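Home About Agendas & Minutes Documents Contact
Search this site Go

Famcombe Community Hall Association
Minutes of the General Meeting held Oct 10, 2022

Present: Sunita Crenshaw (Chair), Otis Begay (Secretary), Lionel Gosling, Tobias Dunleavy
Apologies: Nigel Naylor

1. Opening and previous minutes
The Chair opened the meeting and confirmed that a quorum was present. The minutes of the previous meeting were taken as read. Mr. Gosling asked that item 6 be corrected to show that the piano tuning had been deferred and not declined. With that change the minutes were approved on a motion by Mr. Dunleavy, seconded by Mr. Gosling.

2. Matters arising
The Secretary reported that the replacement lock for the side entrance had been fitted and that keyholders had exchanged their old keys. The Dakari dance group has not yet returned its key and will be reminded in writing.

The letter to the county concerning the broken streetlight at the entrance to the parking lot has been acknowledged. No date for the repair was given.

3. Finance
The Secretary presented the accounts in the form circulated with the agenda. Hall rentals since May were in line with the budget. A payment of $218 to Zamora Plumbing for work on the kitchen sink was approved. Mr. Dunleavy asked whether the work carried a warranty. The Secretary will check the invoice and report back.

It was agreed that the deposit for evening rentals should remain unchanged through the end of the season.

4. Floor markings and use of the main hall
Mr. Dunleavy introduced his paper on the shared use of the main hall. The Tila badminton club and the indoor market have both written to ask for clearer rules on where tables may be set out. At present each group makes its own arrangement, and tables have on several occasions been left across the badminton court.

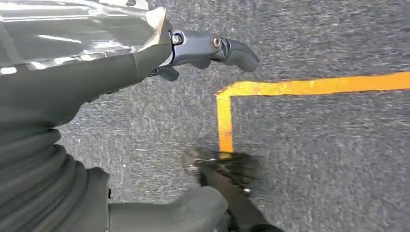 The association has received one quote for marking out the main hall, in the sum of $600. Members considered whether tape would serve as well as paint. Mr. Gosling favored tape on grounds of cost and noted that it could be taken up if the layout proved unsuitable. The Chair preferred a painted line, and said that bright yellow on a gray floor would be plain enough for stallholders to follow. Mr. Dunleavy asked that the badminton club be consulted on color before any decision was made, as players may find a strong color distracting.

Resolved: that a second quote be obtained, and that both groups be invited to comment in writing. Action: Mr. Dunleavy.

5. Kitchen
The Chair reported a complaint that the refrigerator had been left full after a private function. The rental agreement already requires that all food be removed. It was agreed to add a line to the checkout sheet, to be initialed by the renter. Action: Secretary.

6. Correspondence
A letter was received from the Dakari dance group requesting an additional weekly session. The Chair noted that 2 evenings are currently free. The request was approved in principle, subject to the return of the outstanding key under item 2.

7. Other business
Mr. Gosling asked whether the notice board in the lobby could be cleared of old posters. Agreed. Posters will in future be removed after 4 weeks.

8. Adjournment
There being no further business, the Chair adjourned the meeting. The date of the next meeting will be sent to members with the agenda.

Minutes recorded by Otis Begay, Secretary

2 shares 0 comments
Previous Next Back to Minutes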